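Tundetti Folding Bay
Sold by Stosano, Lultbridge
Page updated 8 Nov 2023

The Tundetti Folding Bay is a table for folding clothes, closed in on three sides. It is made for laundry rooms, small shops and anywhere else that clean clothes have to be sorted and folded in a small space. The back and side walls keep sleeves, socks and small items from sliding off onto the floor. The front is open.

The walls and the work surface come in plain, quiet colors so that clothes are easy to see against them. Wipe them with a damp cloth and mild soap. Lint and dust show up on any smooth surface, so a quick wipe at the start of the day is a good habit. Do not use scouring pads or bleach. 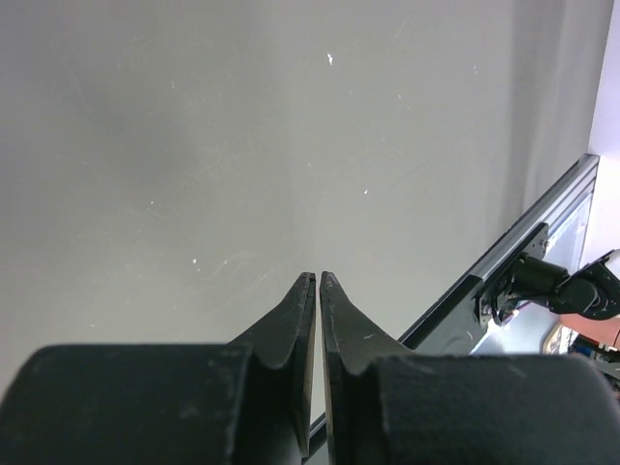 Smooth light gray surface and grooved aluminum rail.

The surface takes most everyday clothing: T-shirts, sweatshirts, pillowcases, hand towels, work pants. Heavier cloth can be shaken out and laid down in one go, then smoothed from the middle toward the edges. Stiff cloth holds its creases longer than jersey does - give it a second pass with the flat of the hand before making the first fold. 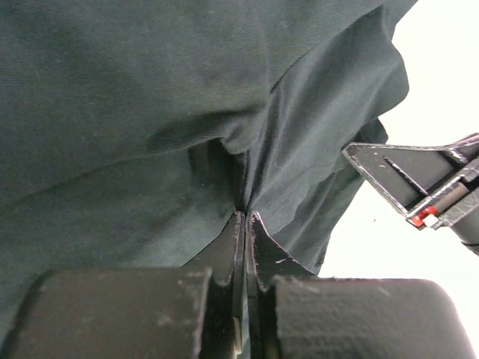 Dark green cloth with a fine, matte weave.

Size and delivery
Width: 4 feet
Weight: 45 lb
Assembly: two people
Warranty: 2 years
Care sheet and screws included
Basket and clothing not included

The bay ships flat from our Lultbridge warehouse. Orders placed in January may take longer because of the yearly stock check.
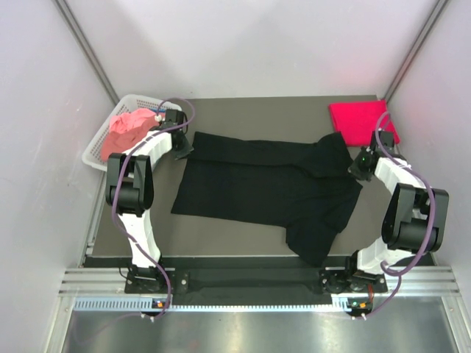

A good layout keeps unfolded clothes on one side and finished ones on the other, with the middle left for the piece being worked on. Right-handed users usually like the basket on the left. Set up that way, with a perforated white basket in the back left corner and the folded red stack in the back right, a black T-shirt can lie sideways across the middle with its hem toward the basket. Left-handed users can swap the two corners. Any basket with a flat base will do, and the Kılıçarslan stacking basket is sold separately on its own page.

Keep the finished stack low and start a new one when it begins to lean.

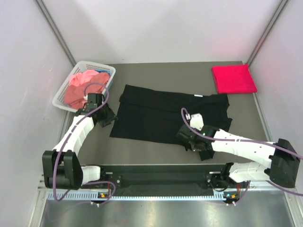 Can I get replacement walls later?
Each wall is sold on its own and fits with the original screws. Have your order number ready when you ask.

For orders of more than one bay, write to Friederike Reuter at the Stosano sales desk. Please give the delivery address and say whether there are stairs.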